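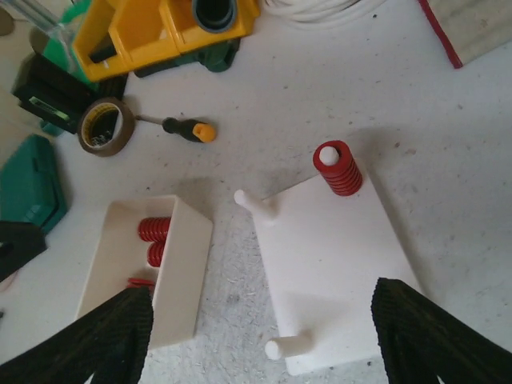
Red rings, white pegs and the black fingers, on my usual bit of bench.

Bench tips for trying out robot grippers at home

I get more messages about the gripper posts than about anything else on this site, including the damson jam, so I've pulled all my bench habits together on one page. Most of them came from getting it wrong first. I test fingers and small arms in a spare room in Soseldale with one good window and a heater that smells of toast, so if you have a proper lab you can skip half of this. If you have a corner of a garage, read on!

Pick one dull job and stick to it

Mine is rings on pegs. It's a terrible thing to watch and a brilliant thing to test with, and I do it with every set of fingers before I let myself play with anything more exciting. A ring has to be picked up cleanly, turned the right way and lowered over a peg with very little room to spare, so a finger that slips or twists gives itself away quickly. I used to try a new gripper on a mug, then a sock, then a biscuit, and at the end of the evening I'd have a lovely time behind me and no idea whether it was any better than the old one.

Clothes pegs on the rim of a bowl work well too if you haven't got a printer. Clementina Frade, who lent me my first arm and has been very patient about getting it back, swears by dominoes in a rack. I find dominoes too forgiving, but we've agreed to differ.

Stop the plate from wandering

A light plate will creep along the bench every time a finger brushes it, and by the tenth go you're testing something else entirely. Non-slip drawer liner cut a little smaller than the plate does the trick for gentle work. For anything rougher I use a loop of brown packing tape underneath, sticky side out, pressed down hard. Double-sided carpet tape holds better still but you'll be scraping it off with an old bank card and bad language.

Draw round the plate in pencil too. Then if it does move, you can see it and put it back.

Put the loose parts in something with low walls

A shallow tray beats a bowl. Parts in a bowl all slide to the middle and pile up, and then the fingers have to dig. But do leave room at the sides, because a ring resting against a wall is a much harder pick than one out in the open: one finger has to squeeze in between. I run both kinds on purpose and write them down separately. My Kuvel fingers are quite thick at the tip and they were splendid in the open and hopeless at the wall. The Hafstein pair are thinner and did much better there, though they let go of things at odd moments.

If you want to be kind to yourself, start in the open.

Twenty goes, then swap

I do 20 tries with one set of fingers, swap, do 20 with the other, then go back to the first set for 20 more. That last batch feels like a waste of an evening and it's the most useful one. By then I've got better at driving, the light has changed, the motor has warmed up, and if the first set suddenly scores much higher than it did at the start I know I was measuring myself. This happened with the Hafstein pair in September and I had to bin a whole page of notes and write to Hanne Grímsdóttir to take back something rather smug I'd said.

Count a drop as a drop. Don't let yourself have another go because you sneezed.

Change one thing

You will be tempted to fit the new fingers and turn up the grip force while you're in there with the screwdriver. Don't! I keep a strip of masking tape on the controller with the current settings in biro, and I'm only allowed to change one of them between batches. When I had the Orkesach controller on loan I altered the closing speed and the force together, got a marvellous result, and spent two evenings trying to find out which of them had done it. (The speed. Slower was better, as it nearly always is.)

Cleaning finger tips

Grubby tips slip. A cloth wrung out in warm water with a drop of washing-up liquid, then a second cloth with plain water, then leave them to dry completely before you start. For tips with ridges or any sort of texture I use a soft old toothbrush along the grooves. Keep furniture polish well away from the bench, and hand cream as well. I lost a Tuesday to hand cream.

I don't use white spirit on rubbery tips. It made one of mine go tacky, and it stayed tacky.

Dust and shavings on the bench don't bother me much as long as they stay off the tips and out of the joints. I give it a once-over with a dry paintbrush between batches, and I don't blow on it, as the bits only land somewhere worse.

Cameras near the fingers

A small camera down by the wrist shows you what the fingers are about to do, which a camera on a shelf can't. Three things I'd pass on:

Check that both tips are in view when they're open as well as when they're closed. Mine weren't, the first time.

Tie the cable back in two places with a bit of slack between them. One tie isn't enough and the plug takes the strain.

White parts on a pale bench are hard to see in strong sun. I pull the curtain and use a desk lamp from the side, so that there's a shadow to steer by. Coloured parts help no end. I had my first rings in white to match the pegs and gave up on them inside an hour.

If you can't decide between a wrist camera and a fixed one, try the wrist one first. You can always prop your phone on a tin for the wider view.

Printing your own rings

Mine take 48 minutes for a small batch. Print more than you need, as they roll under things. Run a bit of fine sandpaper round the inside of each hole, and try every ring on the peg by hand before you let the robot near it. If it sticks for you, it'll stick for the gripper, and you'll blame the gripper.

Round off the tops of the pegs as well. A rounded top guides the ring down when you're slightly off centre, and a flat one catches it every time.

Writing it down

A school exercise book, one line per try, and a column for what went wrong in plain words: "slipped", "twisted", "hit the wall", "me". I've got 1333 lines in mine now and I still find the last column the most interesting. I did try a spreadsheet, but I'd have to put the controls down and find my glasses, and with the book I can tick a line with the pencil behind my ear.

Write the finger set at the top of every page, including the pages where you're certain you'll remember.

Putting things away

Small screws go in a compartment box and get a label the same night. Spare fingers go in pairs, in a freezer bag, with the screws that fit them in the same bag. Park the arm with the fingers slightly open so the soft tips don't get a dent pressed into them, and switch it off at the wall before you reach in to collect the parts.

Next I want to compare the Kuvel fingers with and without a strip of bicycle inner tube glued along the inside, which Hanne says grips beautifully until it gets cold. If you've tried it, tell me which glue you used, because mine has peeled off twice.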